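7 November 2023

I have been meaning to write about the small things again, the mugs and pens and odds and ends that end up on every table I own, and how much nicer a morning feels once they have somewhere to live (even if it takes me four tries to decide where!).

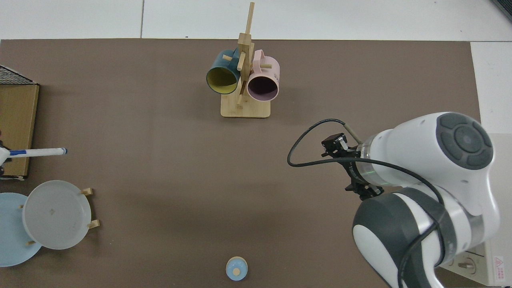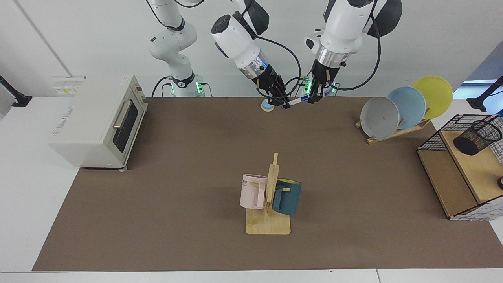 My own mugs spent 14 years stacked in a cupboard in Hovomham, and I chipped more of them than I care to admit. Hanging them up was the cure. Markers are harder, bless them, and the caps wander off. I keep mine in an old jam jar from Skirkbridge now, and I'm hoping to have the desk drawer sorted by March.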